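The Garden at Putaleck

By April the model had crossed the Putaleck garden 433 times, and I had begun to love it the way you love a road you drive to work on. There was no such garden, of course. Laing had built it for us out of numbers – the lawn, the palms, the round patio with its woven chairs – and every night I sent the robot out over the stepping stones while my tea went cold beside me.

The question was a small one. If we taught it with 900 gardens that were all a little wrong, would it do better in a new one than if we taught it with 18 that were perfect? I had bet on the perfect ones, being a tidy sort of person, and I was losing very badly.

Run 152 was the one I kept going back to, late, when the building had gone quiet and I could sit and look at the grass between the stones for as long as I pleased.
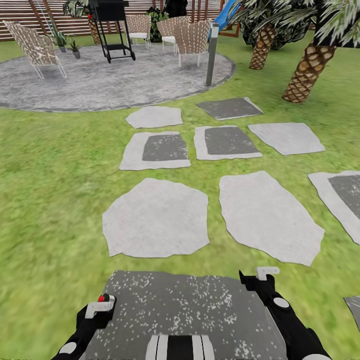 The Morning After

I wrote up the result before breakfast and sent it to Prokau with my apologies to tidiness. Then I opened the garden again and left it running.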